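Search this site Search Go

4. Joint choice and rework in small cabinet workshops

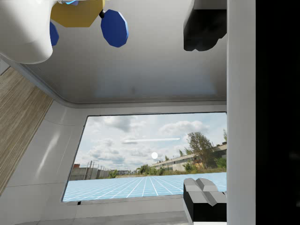

The workshops in our study had very different habits when it came to joining carcass panels, and most of those habits were older than the people following them. Momside, the smallest of the three firms, used dowels for almost everything. Custitz used pocket screws for built-in units and dowels for freestanding pieces. Zürcher had moved to loose tenons some years before our visits began and kept screws only for parts that would be hidden against a wall. We wanted to know whether these choices had any bearing on how often a cabinet came back to the bench after it had first been passed as finished.

4.1 Records used

Each firm keeps a job card for every cabinet. The card gives the customer's order number, the panel material, the joint type and the initials of the maker. Rework is written on the back, usually in pencil, and the wording is not consistent. One maker's "eased" may be another's "refitted". We therefore sorted the entries into three kinds: squareness faults, gaps at the joint, and damage to the face of the panel. Entries that fitted none of these were left out of the comparison but kept in the project file.

The full set came to 3,000 cards. Of these, 78 could not be used, in most cases where the joint type had been left blank. We did not try to fill in missing entries by asking the makers to remember, as several of the jobs were old and the workshops had changed staff.

Door and drawer fitting was treated as a separate matter. A door that binds may point to a carcass out of square, but it may just as well come from a badly set hinge or an uneven floor in the customer's house. Where the card named the carcass as the cause, the entry was counted. Where it did not, it was left out.

4.2 Findings

Squareness faults were the most common entry at all three firms. They were found more often in tall units than in base units, whatever the joint. Makers told us that tall carcasses are awkward to clamp on a standard bench, and at Momside they are glued up on the floor – a practice the firm has since dropped for larder cupboards.

Gaps at the joint were recorded mainly on dowelled work. The cards do not say why. From talking to the makers, we think the likeliest cause is small drift in the drilling jig as its bushes wear. Custitz replaces the bushes every May, and its dowelled pieces had fewer gap entries than those from Momside, which replaces them only when a fault is noticed. This is a weak comparison, as the two firms also buy their panels from different mills.

Face damage had little to do with the joint. It was mostly put down to handling between the assembly area and the spray room. Zürcher lines its trolleys with carpet offcuts and had the fewest entries of this kind.

4.3 Limits

Job cards record what a maker chose to write down. A small fault put right in a minute or two may never reach the card, and a busy workshop may record less than a quiet one. We also have no measure of how long each repair took. Later work under the Prillska project will ask makers to note the time spent, which should allow a fairer comparison between a loose joint that needs a full strip-down and a scuff that needs only a light sanding.

Figure 3. Rendered interior with two gripper fingers and a window.

Contact the Prillska project | Copyright Prillska | Back to top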